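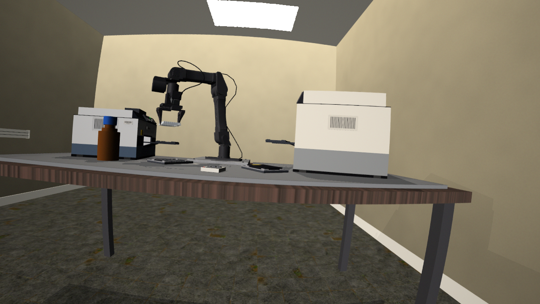 Condton lab firm trains its robot arm in a room that does not exist

11 Mar 2019

A Condton company that wants to sell robot arms to testing laboratories says it has gathered 1,312 examples of its machine picking up and moving sample plates. Every one of them was made inside a computer.

Jaber, which has its office on the Hirberg road, has been building up the collection since December. The examples are meant to teach a learning system, called Drastik, how to carry a small plate from one lab machine to another without a person writing out each movement. In the simulated room the arm stands on a table between two boxy machines, each with a thin tray sticking out towards it, and holds the plate between the two fingers of its gripper.

A member of staff steers the simulated arm through the job from a desk, and the computer stores each joint position along with what a camera in the room would have seen. Runs where the plate is dropped are thrown away. The starting position of the plate is then shifted a little and the whole thing is done again.

Halvard Blomqvist, who runs the project, said the approach saved money and broken equipment. "We would still be waiting for our first hundred on a real bench," he said. "In here I can put the plate back with one key."

That may be so, but it leaves a fair amount unanswered. Jaber would not say how often Drastik manages the job by itself, even in the simulation. It did say that the examples cover 39 starting positions, and that all were recorded by the same 8 members of staff. If those people share a habit, such as always coming at the plate from the same side, the system will presumably pick it up too.

There is also the matter of what gets left out. A simulated plate weighs what it is told to weigh. Real ones warp, stick to the tray and get put down crooked by somebody in a hurry before lunch. Plates in a working lab usually have liquid in them, and Blomqvist confirmed that the simulation does not model liquid at all. He called this "a second-stage question".

The decision to drop failed runs looks odd as well. A system that has only been shown tidy pick-ups has little to go on when one starts to slip. Blomqvist said recovery moves would be added, but gave no date.

Jaber has borrowed ideas from other groups that vary the lighting and colours in simulated rooms so that a system does not lean too heavily on one look. So far it has 7 versions of its own room, which seems few for a product that is supposed to work in any lab that buys it.

A trial on a physical arm is planned at the company's Hirberg road office. The firm said visitors would not be invited to the first sessions. Results will be published "when they are meaningful", according to Blomqvist, who declined to say who would decide that.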